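Notebook - bench PC rebuilds and fan noise
Sep 6, 2025

Carried over from the February list: the Kanarell bench machine is too loud to leave on during sound measurements. Looked at mounting and airflow first, electronics second.

1. Mounting dummy

Edileuza Prado wants all fit checks done on a dummy before a live board is moved. Agreed. The plate goes against the rails, so standoff positions can be marked without risk to a board. Rail slots accept the T-nuts from the Gultus kit. The older Bittencourt nuts bind after a quarter turn, do not use.

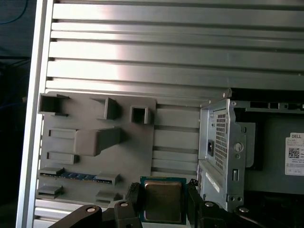
Gray plastic layout plate on the aluminum rail panel.

2. Noise

Meter on the shelf, 300 mm from the side panel, door closed, ventilation off. Two runs per setting. At 500 rpm the fan is below the room noise and the meter shows nothing useful. Tone starts to be audible by ear near the top of the speed range and follows the fan speed, so it is blade noise and not coil whine. Foam washers between fan and case removed most of the low hum. No change in the tone.

Repeated with the intake grille off. Tone gone. The grille is the stamped Florkalen part with the narrow slots. A wire grille should fix this - check the drawer before ordering.

3. Temperature

Load test with washers fitted and grille off: settled at 75 C after the fan curve was flattened. Acceptable for this use. The old curve hunted up and down constantly, which was half the annoyance. Keep the flat curve.

4. Reseating

Socket contacts to be checked under the lamp before the processor goes in. Lever fully up, no wiping of the contacts. Old paste comes off the lid with alcohol and a lint-free cloth, nothing abrasive.

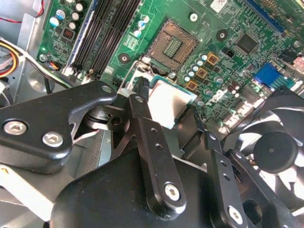
5. Open items

- Wire grille, same hole spacing as the Florkalen one.
- Repeat noise runs with the wire grille, same shelf position.
- Label the Bittencourt nuts or move them out of the T-nut tray.
- Edileuza has the meter calibration sheet, copy it into the back of this book.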